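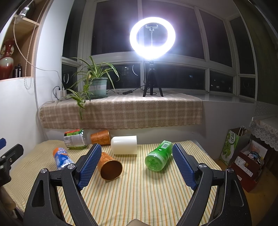 **grodley_lane62**

Striped cotton tablecloth, gone stiff after washing. How do I get it soft again?

Bought it in June from a place called Jillora, cream-yellow with thin stripes. Lovely when new. Washed it 3 times since and every time it comes off the line like cardboard. Won't hang over the corners properly, just sticks out. We eat at that table every day so it can't live in a drawer.

Hard water here (near Bikness, kettle furs up in no time). I use ordinary powder, full scoop, 40 wash. No softener because it makes my youngest itch. No tumble dryer either. Ironing helps for an hour or so then its back to how it was. Is it ruined or is there something I can do? Don't want to lose the colour out of the stripes.

---

**moth_and_peg**

Not ruined. Sounds like powder left in the cloth plus limescale, had exactly this with pillowcases.

What I'd do:

- wash it once with NO powder at all, same temperature. Look through the door halfway, if there are suds that's old powder coming out
- do it again if you saw a lot
- small cup of plain white vinegar in the softener drawer on the last one. Smell goes when it dries. Never with bleach!!
- then go down to half a scoop for good, and don't stuff the drum

Liquid rinses out easier than powder for me, might be worth a small bottle to try. Test the vinegar on a hem first if you're worried about the orange or whatever colours you've got, mine were fine but every dye is different.

Drying matters too. Give it a really hard shake before you peg it and another when you take it in. Bring it in a bit damp and iron it then, not bone dry. Bone dry on a still day is the worst, you get the cardboard thing even with a clean cloth.

---

**tablemat113**

just buy wipe clean. had a Lindqvist one 7 years, never washed it once

---

**grodley_lane62**

Thanks moth. Did the empty wash last night and the door was full of foam, bit shocking really. Second one on now. Will try the vinegar tomorow, on the hem first.

Don't like wipe clean, plates slide about and it goes sticky in summer. Each to their own.

---

**moth_and_peg**

Ha, foam is a good sign. Clean out the powder drawer while your at it, pull it right out and do the back, mine was grim.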